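2024年5月 周二 实验记录

继续查 Kuruc 采集管线里双夹爪数据的相对位姿漂移。上周把 Cavon 的里程计前端换成 Trillska 分支之后，单手轨迹基本正常，双手合到同一坐标系后仍有跳变，集中在两只夹爪靠近的片段。怀疑过三处：时间戳对齐、手眼外参、重定位后的地图合并。昨天排除了外参，重标前后差异在重复性以内，标定文件不再动。

今天先看时间戳。两路图像各自带设备时钟，对齐脚本用首帧同步码求一个固定偏移，之后不再修正。取饰品整理任务的 181 条轨迹，逐条在首尾各算一次偏移，首尾不一致的单独列出。列出来的大多是时长偏长的那几批，短轨迹几乎没有。时钟漂移确实存在，固定偏移的假设在长轨迹上不成立。

改法：对齐改为分段线性，两路角速度做互相关，窗口 200 帧，步长取窗口一半，得到一串局部偏移后再拟合。角速度太小的窗口丢弃，否则互相关峰很平，会把拟合带歪。阈值暂时写死在配置里，后面要挪到任务级参数。另外发现旧脚本在插值四元数前没有统一符号，个别帧走了长弧，这个顺手修了，单独提交，方便回退。 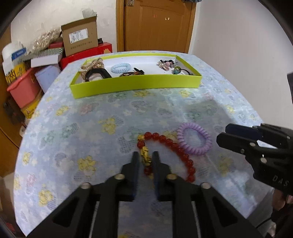
再看地图合并。饰品这组任务的桌布带重复印花，特征点数量很充足，但描述子之间区分度差，回环候选里错误匹配偏多。旧版只看内点数量，印花错开一个周期也能凑够内点，于是把一只手的轨迹整体平移过去。这与跳变的形态吻合：姿态几乎不变，只有平移突然多出一段，而且方向大致平行于桌面。

处理分两步。第一步，回环验证加入重力方向和高度约束，候选位姿与惯导预测的差超过门限直接拒绝。第二步，桌面平面上的特征降权，优先采用墙面、门框一类不共面的点。平面检测用的是 Wultmont 工具包里现成的接口，没有自己写。降权系数扫了几组，过低时近距离视角会丢跟踪，原因是镜头下压后视野里基本只剩桌面。最后的做法是按帧判断：非平面点足够就降权，不够则保持原权重，同时禁止该帧触发回环。

夹爪本体的遮罩也检查了一遍。本侧手指和连杆由固定遮罩盖住，没有问题。对侧夹爪进入视野时没有任何处理，它身上的螺钉和字样都是高对比角点，又在独立运动，很容易混进跟踪。目前靠 RANSAC 剔除，对侧占画面较大时不够用。临时方案是用另一只手的位姿估计把夹爪外形投影过来，膨胀后做动态遮罩。问题是这一步依赖相对位姿，而相对位姿正是要修的量，所以只在第二遍优化时启用，第一遍照旧。

重跑结果：全部轨迹处理完，建图失败的剩 2 条，都卡在开头初始化，与本次改动无关，先标记跳过。双手跳变按原判据统计，长轨迹批次里已经不再触发。这个判据只看相邻帧平移差，缓慢漂移查不出来，不能据此说相对位姿准了。需要一个独立的参照，计划在下一次标定时两只夹爪对碰固定治具，取静止段比较。

检查训练侧的影响。策略输入里有两手相对位姿这一项，旧数据的统计量要重新算，归一化参数不能沿用。缓存版本号已加一，加载时版本不符会直接报错，不再静默回退。去年 12 月那批旧格式数据没有保存原始角速度，分段对齐用不了，暂时保留固定偏移，并在元数据里写明对齐方式，训练时可按字段过滤。

夹爪开合宽度的读取也顺便看了。小件和细绳类物体闭合时宽度接近零，量化台阶明显，动作标签会在两个值之间来回跳。先加了一个小的迟滞，没有做平滑，平滑会把闭合时刻往后推。抽看几条，标签稳定，闭合沿没有移动。

遗留：
重力约束的门限对快速抬手的片段偏紧，误拒了几次正确回环，日志里已留候选编号。
动态遮罩的投影在畸变边缘不准，鱼眼模型要换成与前端一致的那套参数。
可视化工具里左右手颜色仍与文档相反，待改。
角速度阈值移到任务级配置，改完再跑一次全量回归。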